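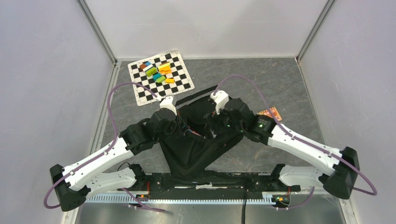
Right arm stops dead when both grippers come together over the mat

Weidong Xu
Loving this two-arm build! One snag: on block sorting the right arm freezes after nearly 90 runs, always with the grippers close together. The left carries on as normal. Is it the motors?

Carolina Aguiar
Check the purple cable first! Mine got tugged each time the elbow folded in and the plug worked loose at the wrist. Power off, reseat it, leave more slack by the base joint. 203 runs since Sunday, no freeze.

Ifeanyi Garba
motors probably, mine get hot

Weidong Xu
It was the plug, Carolina! Brilliant, thank you.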